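One mat, one bowl, one roll

Sirkka Partanen does not own a dining table. Her workroom in Brirnthorpe has desks, shelving, a couple of white cabinets and one small table that everyone ends up using, and on that table is a green cutting mat. It was bought for trimming card. For most of the past year it has also been where people put their lunch.

"You can wipe it, and it doesn't slide," she says. "I never set out to have a lunch table. I wanted somewhere to cut a straight line."

The room used to be a stockroom for Salminen, a haberdashery supplier, and it was let out in November with the shelves still in it. Partanen kept what she could. The dark cabinet with open compartments stayed, and so did the white mesh, which she would have taken down if the landlord had let her. The air-conditioning units are behind it.
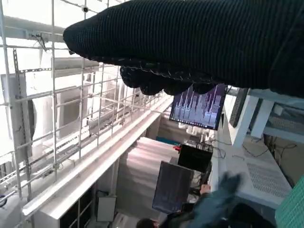
Sound work goes on at the same time as paper work, so there is usually a waveform up on one of the monitors while somebody else is measuring a sheet. Ziad Yammine edits recordings three mornings a week and has got used to the sound of a knife on the mat. His own rule is that food stays off the desks. Crumbs in a keyboard cost him most of a day once, and he has eaten at the small table ever since.

What they eat is plain. The bakery on Trindilwood opens at seven and makes a long glazed roll with cuts across the top, which sells out well before noon. Yammine picks up 4 or 5 on the way in. They go into whatever bowl is clean, and that is nearly always the pink one.

The bowl came from a box of kitchen things at a house sale, 90p for the lot. There was a jug in the box as well, and some spoons that have since gone missing. Partanen likes the bowl for its wide rim, which is easy to get hold of when you are carrying something in the other hand. 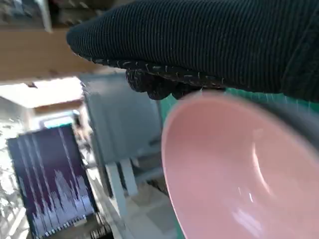 The pink bowl beside the green mat, with an audio waveform on the monitor.

She has views about mats too. The cheap ones curl at the corners if they are left near a radiator, and the very thin ones score through. Hers is a Wirkotport, bought second-hand, and she rates it mainly for the printing. The grid is fine enough to line up a fold by eye, and the angle lines save getting out a set square. She uses the hexagons less than she thought she would, though they helped with an order of 500 paper coasters in the spring.

Cleaning it takes a minute. She uses cool water with a drop of washing-up liquid and a soft cloth, then leaves it flat to dry. Hot water will warp it, and so will a mug of tea straight from the kettle, so mugs go on the shelf.

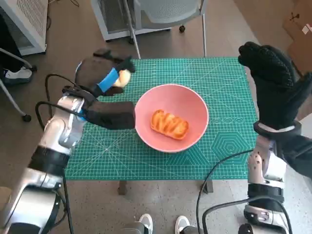

A glazed roll in the pink bowl, on the mat's printed grid.

Yammine has suggested more than once that they buy a proper table and some plates. Partanen has measured up for one. It would have to go where the grey office chair is now, and she hasn't decided where she would put the chair.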